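4. Recolha de exemplos para a tarefa de encosto pinhão–disco 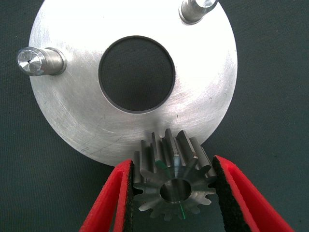

Figura 3. Vista da câmara do punho com o pinhão cónico preso entre as garras, junto ao bordo inferior do disco de alumínio.

4.1. O que se recolheu

O conjunto Dandell reúne 2975 episódios teleoperados em que um pinhão cónico de aço é levado até ao bordo de um disco com dois pinos. A meta inicial era de 4000. Ficámos aquém, e não estamos convencidos de que os episódios em falta mudassem alguma coisa nas conclusões da secção 6. A literatura recente trata o volume de demonstrações como se fosse, por si só, um argumento; os nossos resultados obrigam a desconfiar dessa leitura, pelo menos em tarefas de contacto com peças metálicas pequenas.

Cada episódio começa com a peça pousada no tapete e termina quando o operador carrega no pedal. A decisão de terminar é, portanto, humana. Não houve sensor de força nem verificação externa do encosto, o que significa que a etiqueta «sucesso» regista a opinião de quem operava. Kaan Yurt e Sewwandi Siriwardena fizeram a maior parte das demonstrações; Zeyu Shao reviu uma amostra de 1000 episódios sem conhecer a etiqueta original. As divergências concentraram-se nos casos em que os dentes tocam o bordo do disco e a imagem não permite dizer se a peça está assente ou apenas encostada. A Figura 3 é um desses casos: os dentes superiores sobrepõem-se ao bordo, e dois autores deste artigo continuam a classificá-la de maneira diferente.

4.2. O ponto de vista do punho

A escolha de uma única câmara no punho costuma ser defendida pela proximidade ao contacto. A proximidade existe, mas paga-se. Na Figura 3 o disco ocupa a maior parte da imagem e o seu bordo superior fica de fora, tal como parte de um dos pinos. Um modelo que dependa dos dois pinos para estimar a orientação do disco recebe, neste instante, um deles incompleto. Não medimos com que frequência isto acontece ao longo dos episódios e não conhecemos trabalho que o tenha medido em montagens parecidas.

O metal levanta outra dificuldade. As extremidades polidas dos pinos e os topos dos dentes devolvem reflexos fortes, enquanto os intervalos entre dentes ficam em sombra. O padrão alternado de claro e escuro é provavelmente o traço mais fácil de aprender em toda a imagem, e depende tanto da iluminação como da geometria. Quando deslocámos o candeeiro da bancada de Urnemden 15 centímetros para o lado, a política treinada passou a hesitar antes do contacto. Repetimos o ensaio em poucas configurações e apresentamo-lo como indício, sem pretensão de mais.

4.3. Marcas e atalhos

O pinhão tem marcas verdes na face e num dos dentes superiores. Foram feitas para facilitar a anotação manual da rotação, uma decisão prática que hoje tomaríamos com mais cautela. Uma linha de cor viva sobre aço cinzento é um sinal que qualquer rede convolucional encontra depressa, e nada garante que a rotação estimada venha dos dentes. Haiyan Cai propôs treinar de novo com as marcas apagadas digitalmente; os resultados estão na secção 6.2 e são menos animadores do que gostaríamos.

O mesmo se pode dizer dos riscos na superfície do disco. Usámos sempre o mesmo exemplar, com as mesmas linhas finas na zona entre o bordo e o pinhão. Um modelo com capacidade suficiente pode aprender a localizar-se por elas — e um disco novo, acabado de sair da máquina, não as terá. A avaliação no disco de reserva, cedido pela oficina Pullham, foi curta demais para resolver a questão.

4.4. Critérios de exclusão

Excluímos os episódios em que a peça caiu das garras antes de chegar ao disco e aqueles em que o registo das juntas apresentava falhas. Lilla Orbán defendeu que as quedas deviam ficar, com etiqueta própria, por serem a única informação disponível sobre preensões fracas. O argumento parece-nos hoje correto. À data do fecho do conjunto, 30 de setembro de 2019, os vídeos das quedas já tinham sido eliminados do servidor e restavam apenas os ficheiros de texto com as trajetórias.

As almofadas pretas das garras foram substituídas durante a recolha, e o momento da troca não ficou registado. Qualquer comparação entre os primeiros e os últimos episódios deve ter isto em conta, incluindo as que fazemos na secção seguinte.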